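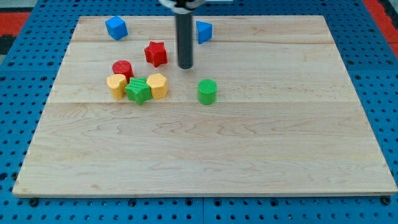
Sundholm Signal Bridge Kit, H0 Scale

The Sundholm signal bridge is back in the shop, and I could not be happier with how this second run came out. If you missed the first batch, you know it went quickly, and I've had a steady trickle of emails asking when the next one would be ready. Well, it's ready now!

The bridge is based on the one that stood at the east end of Sundholm yard on the old Brivimar line. It spanned two running tracks and the long siding, and it's a lovely spindly thing with lattice legs and a plank walkway across the top. I measured the last standing leg myself before it came down, and Diarmuid Daly lent me a set of yard photographs that show the walkway side clearly, which is the side everybody gets wrong (me included, on my own layout, for years).

What's in the box

Etched nickel silver frets for the legs, the span and the handrails
Brass castings for the lamp housings and finials
Turned brass posts, plus a spare in case one goes into the carpet
Laser-cut basswood strip for the walkway
Styrene footings, with the bolt pattern already scribed
Waterslide decals for the signal numbers
Printed instructions, 17 pages, with drawings at full model size

You supply the solder, glue and paint. Lamps and wiring are sold separately, see further down.

What changed from the first run

The legs are the big one. On the first run the lattice was a single layer and you had to be very careful with the iron or the whole thing would bow. The new legs fold up from one piece along half-etched lines, and they come out square nearly every time. I've built 3 of them now and the last one took me a single evening, with the ball game on.

The handrail stanchions have a small tab at the bottom that drops into a slot in the span. Before, you drilled for each one. I heard from a lot of you about that drilling!

The ladder is longer. A couple of builders with deep ballast shoulders found the old one stopped short of the ground, so there's extra length on it now and you trim to fit. Cut from the bottom, where there's a score line to follow.

Instructions have been rewritten from the start. The old set jumped from the span to the footings with hardly a word between, and I've filled that in with new drawings.

How hard is it?

If you've soldered a simple etched kit before, you'll be fine. If this would be your first, I'd suggest the Lynch speeder shed as a warm-up. It's a small kit with the same kind of fold lines, and it looks great next to the bridge when you're done. You can put the Sundholm bridge together with superglue if you don't own an iron, and I know people who have, but the ladder joints are tiny and solder holds them a lot better if the bridge is going to travel to shows.

Tools I keep at hand for this one: a fine iron tip, liquid flux, a pair of smooth-jawed pliers, a sharp chisel blade, and a scrap of glass to check that the legs sit flat.

Painting

The prototype was aluminum paint over gray primer, and it weathered to a soft dull silver with rust streaks below the lamp brackets. I spray the metal parts before the walkway goes on. The basswood takes a thin wash of black ink and rubbing alcohol very nicely – two light coats look much better than one heavy one. Let the first dry fully.

If you model a later period, the legs were repainted black up to the first cross brace. There's a side view in the instructions that shows where the line falls.

Fitting it to your layout

The clear opening fits over two tracks at standard spacing with the siding alongside. If your track centers are wider than usual, email me your measurement before ordering. I can include a plain center section that lengthens the span, and there's no extra charge for it. It goes in before the walkway, so please ask first!

Clearance under the span is fine for double-stacks, although the real bridge never saw one. It will also clear overhead wire at a squeeze, but test it with your own equipment.

Lamps and wiring

The lamp housings are hollow and take the small pre-wired LEDs I sell under accessories. The wires run down the inside of the leg, and on the new version there's a channel for them, so nothing shows from the front. Red, green and yellow are in stock. Lunar white is on order.

You'll want a resistor on each lamp. They come in the bag with the LEDs, already sleeved.

Also in the Brivimar line series

Lynch speeder shed – in stock
Cutaddale section house – in stock, a few left with the brick chimney
Cutaddale water column – being re-etched, back later in March
Brivimar crossing signs, set of 2 – in stock

The Cutaddale station itself is still on the drawing board. I have the track side and both ends drawn, and I'm missing a good view of the street side. If you have a photo in a shoebox somewhere, even a blurry one, please get in touch. I'd be thrilled to see it, and I'll scan it and mail it straight back.

Ordering

Kits ship in a flat box with a stiff card insert, so the frets arrive flat. I pack orders at the kitchen table in the evening and most go out the next working day. If a part is missing or bent, tell me which fret number it's on and I'll send another. Same goes if you ruin one yourself. It happens, and I keep spares of the legs and the ladder.

Built one? Send pictures! I love seeing where these end up, and with your permission I'll add them to the builders' gallery.

Page updated Mar 6, 2023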